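Workshop > Refurbished > Bare-bones servers > Irnardale 2

Irnardale 2, open chassis, Dell motherboard

Print this page | E-mail this page

Melitgate sells this one with the lid off, partly so you can see what you're paying for and partly to spare you the screws. The Irnardale 2 is our bare-bones build for people who already own a drawer full of memory and would like it to earn its keep.

The board is a green Dell with banks of black DIMM slots on both sides of the CPU socket. White latches hold the sticks in. They like a firm thumb and will sulk if given anything less, so press until both ends close.

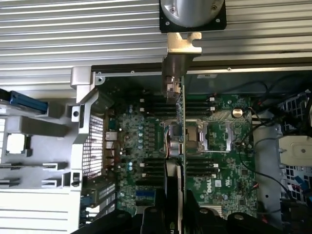 Memory is not included, and neither is a processor, a drive or any sympathy. The socket has a metal retention frame with a lever arm. Lift it gently. We charge for replacement boards, and the Pinau depot has only 4 left.

Bench-checked before shipping, with a warranty of almost 7 months – longer than the last owner kept it.

Weight limit for the optional Doãn shelf is 200 pounds, well beyond anything you'll fit in this case. The shelf ships on its own and tends to arrive first, so don't panic when you open a box with no computer in it.

Returns are accepted in the original carton. Please keep the carton.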